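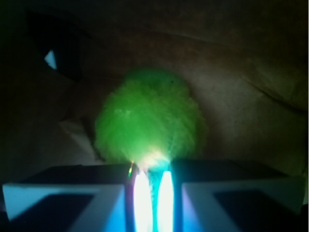
Aldana Ojeda wrote in to say I should stop fussing with the lights and let auto exposure sort it out. She runs hers that way and has had no trouble in months. Maybe so. I tried it for a weekend and I'm going back to fixed.

My complaint with auto is simple. The wrist camera looks down between two fingers, the lights are down there with it, and whatever I pick up ends up right on top of them. A fuzzy thing like the green pom-pom throws a patch of glare exactly where it meets the fingertips, and that's the one spot I want to see. With auto on, the camera decides for itself what matters in all that, and on my setup it kept changing its mind between one pick and the next. Then I'm comparing pictures that can't be compared.

The Elus manual gives the subject half a page. It says to "adjust illumination to suit the application." Thanks. The Pomosow people, who sold me the light strips, say the default level of 189 is right for most objects. I'd like to know which objects. Not fuzz, and not anything shiny either, as far as I can tell.

So this is what I do now, for anybody with the same gripper and the same headache:

1. Power down the arm and wipe the finger faces with a dry lint-free cloth. Pom-poms shed, and the strays love the gap between the fingertips.
2. Power up and close the fingers on nothing. Save a picture with the lights on and one with them off.
3. Turn off auto exposure and auto white balance. Check that they're off after a restart too. Mine came back on twice after the December update and the release notes didn't say a word.
4. Bring the light level down to 54 and work up from there in steps of four, holding the worst object you own.
5. Stop when you can still make out individual strands just above the fingertips. If you can't get that at any level, the light isn't going to save you and you need to look at where you're gripping.

I've read the claim that you only have to redo this every 4,000 cycles. It's on the Rultireo forum, repeated by a lot of people who all seem to have gotten it from each other. I redo it whenever I swap the fingers, and whenever the picture starts to look different from the saved ones. Counting cycles tells me nothing about how much lint is in there.

Grip height made more difference than I wanted it to. I'd been pinching low, so most of the fluff stood up over the fingertips and a few strands hung down between the lights. Going higher moves the bright patch, but then the fingers cover more of the thing. I haven't settled on a number.

Strickland sells a diffuser that snaps over the strips. Aldana likes that as well. I'm not spending money on it until I see somebody's before and after pictures with the exposure locked, and so far all the ones I've found look like auto to me.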